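Pick Planning Near Soft Obstacles: Final Project Report

Submitted 7/27/24
Project repository name: drinier

1. What we set out to do

Our project was to write the planning and perception software for a tabletop pick task with a woven basket as an obstacle. The arm, the gripper driver and the fixed camera mount already belonged to the lab. Everything from the camera feed to the joint targets was ours to write. We called the planner Drinier and the perception node Guerreiro, and both names stuck in the code, so we use them here.

The course asked for a system that could find small objects on a table, choose one, and reach it without pushing the basket out of place. We started in April with a planner from an earlier course. It treated every obstacle as a box. A box is fine for a crate but bad for a basket with a rim that bulges out, and the old planner either kept far too much distance or clipped the braid.

2. Setup

The table and the back wall are both white. We used a red cylinder and a green ball as targets and kept the basket at the left side of the fixed view. The color thresholds in Guerreiro were tuned for this table only. We did not try to make them work on a dark surface.
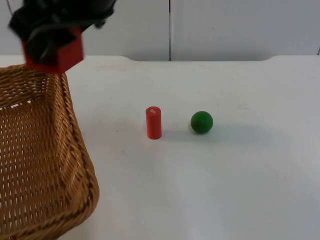 3. Perception

Guerreiro reads the fixed camera and runs in this order: undistort, convert to HSV, mask, find blobs, fit a shape, publish. Red was harder than green. The gripper has a red part on it, so whenever the arm was in view the mask gave us two red blobs and the planner sometimes got a target that was moving along with the arm.

We tried a size filter first. It worked until the arm came low over the table. The fix we kept takes the current joint angles, projects the gripper model into the camera image, and removes that area from the mask before blobs are found. The projection is padded by 9 pixels on each side to cover small calibration errors. When the arm moves fast the image is blurred and the padding is too small, so we also drop any red detection that overlaps the padded area in the last five messages.

The ball gave a different problem. Its shadow falls to one side and pulled the fitted circle the same way. We moved the threshold on the value channel until the shadow dropped out.

4. Planning

Drinier samples paths in joint space and checks each one against a collision model. We replaced the box with a chain of six short capsules laid along the rim. They were placed by hand from the fixed view and saved in a config file called herkell.yaml (Herkell was our name for the table layout). If the basket is moved, the file has to be edited again, and this is the weakest part of the system.

Near the rim the planner lowers the speed limit. We set two distances in the config, an outer one where slowing starts and an inner one where the path is rejected.

5. Wrist view

The fixed camera can't see the side of the basket well, so we added a check from the wrist camera. A small node called Ornix looks for the weave by its texture. The wall behind is plain, and a simple edge count per image column was enough to separate the two. Ornix publishes the column where the weave begins, and the controller holds if that column moves too far toward the middle of the image.

The gripper finger also shows up in this view. We mask the lower right corner with a fixed polygon.

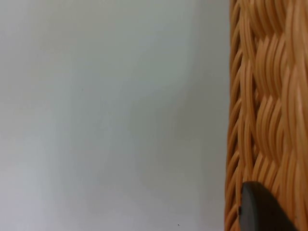
Figure 2. Wrist camera view, with the side of the basket on the right and a gripper finger in the lower right corner.

6. Problems and open work

Ornix is noisy where the weave is out of focus. The edge count drops there and the column estimate jumps. We take the median over the height of the image, and this removed most of the jumps but adds a short delay.

The capsule model should be fitted from camera data. We wrote part of a fitting script, and it is in the tools folder, but it does not handle a basket that is only partly in view.

The config loader accepts missing values and fills them with zero without a warning. Anyone who picks up the code should fix that before running it on the arm.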